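Peltano Bench Paper, 80 cm Roll

We use cookies to remember your basket and language settings. Accept / Manage settings

Peltano is an uncoated brown covering paper for work tables, packing benches and assembly stations. It is supplied on a plain core and cut to length at the bench. The paper takes up drips, dust and light scuffing and is replaced when soiled. It is not a food contact paper and is not sold as one.

The current grade replaces the earlier Peltano sheet stock, which was discontinued in September. Customers who ordered sheets under a standing order have been moved to the roll unless they asked otherwise.

Specifications

Roll width: 80 cm
Roll weight: 13 kg, including core
Finish: smooth on one face, slightly rougher on the other
Color: natural brown, undyed
Coating: none
Winding: smooth face out
Rolls per carton: 2
Cartons per pallet layer: 8

Color varies between batches. Where several tables stand next to each other and the match matters, order all rolls together and ask for a single batch in the order notes. We do not hold back stock for later matching.

Laying the paper

Clear and dry the table first. Grit left under the sheet will show through within a day and will eventually wear a hole. Pull the paper from the roll along the long axis of the table, smooth face up, and leave enough overhang at both ends to fold under. Tape the near end, draw the sheet tight from the far end, then tape the far end. The long sides are taped last.

On tables wider than the roll, lay the strip farthest from the operator first and overlap the next strip on top of it, so the exposed edge faces the operator. Tape the overlap along its full length. Spot taping leaves open pockets where small screws and offcuts collect.

Paper takes on moisture from the air and will relax after laying. Some wrinkling is normal, mostly on long tables and in rooms without climate control. Unrolling the length and leaving it flat overnight before taping reduces this but does not remove it.
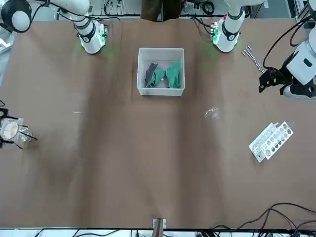
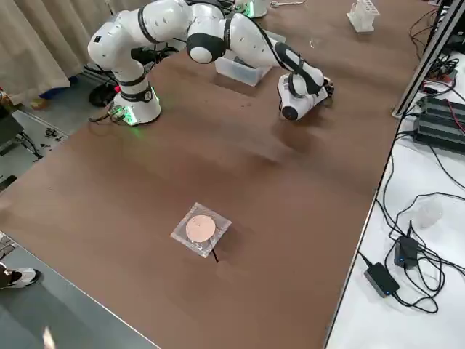

Tables with a brown work surface, two views.

Use limits

Peltano will absorb water and most solvents. It slows a spill and does not contain one. For work with standing liquids, use a film-backed liner such as Flenska, which is listed separately and comes in the same width. The two can be layered, film underneath, if a paper surface is still wanted on top.

The paper is not conductive or dissipative. Do not use it on stations that require a grounded surface. Keep it away from hot plates, heat guns and soldering equipment.

Knife work will cut through a single sheet. A cutting mat placed on top is the usual answer — doubling the paper only makes the lower sheet harder to pull flat.

Dispensers

The roll fits the Dunard floor stand and the Dunard under-bench bracket. Older brackets with the fixed spindle need the core adapter, which is not included with the roll. The serrated bar on the floor stand gives a rough edge. Where the cut edge stays visible, use a straightedge and a blade.

Storage

Store rolls upright in the carton, off the floor and out of direct sun. Rolls stored on their side develop a flat spot and will not feed evenly. Opened rolls should be rewrapped if they are not going to be used for some time.

Disposal

Clean paper can go in with mixed paper recycling after the tape has been removed. Soiled paper follows the rules for whatever it has absorbed.

Ordering

Rolls are sold by the carton and shipped from the Győri warehouse. Part cartons are not available. For pallet quantities, or for a sample length, contact Virgil Neagu in technical sales and state the table dimensions and the tape in use.

Page revised February 28, 2021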